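Collection diary, household tidying series
Entry for 2/10/25

Work resumed in the bedroom at the Daririk site after the morning equipment check. The assignment for this session was the clearing of a bed on which small items have been left among soft ones. The learning system developed under the Sarnex project has performed adequately on hard objects placed on tables. Its results on beds remain poor, and additional examples have been requested for that setting.

The written procedure was followed. The operator holds the gripper tool by hand, approaches one item, closes the fingers, lifts, and carries the item to its assigned place. Each example ends when the fingers open again. An attempt in which an item slips is kept and marked as a slip, in accordance with the instruction issued by Forsberg in May. The operator is not to correct the position of an item with the free hand — this rule was repeated before the session began.

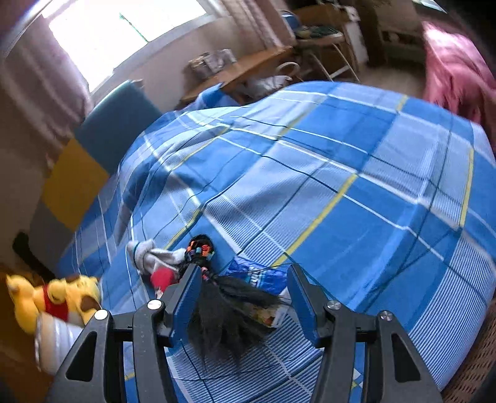
Hair and braided pieces continue to require the most patience. Strands spread out under neighboring items, and a grasp that appears sound may bring a wrapper along with it. It was decided that such cases will carry a separate label, "mixed pickup," until the labeling guide is revised. Wrappers also present difficulty on their own account, as the printed surface reflects light from the window and the item is easily hidden behind a finger.

The session produced over 100 examples, of which 4 were set aside for review. In 2 of these the recording began after the fingers had already closed. The remaining ones show no clear end point. With this session included, the total for the series stands at 2817.

The question of curtains was raised again. Canadis prefers that they be left as the household keeps them, and this office agrees. Light conditions will be entered in the session sheet at the start and at the end.

Finger pads were inspected and wiped before storage. The left pad is to be checked again before the next session. Files were copied to the second drive and the transfer log was signed.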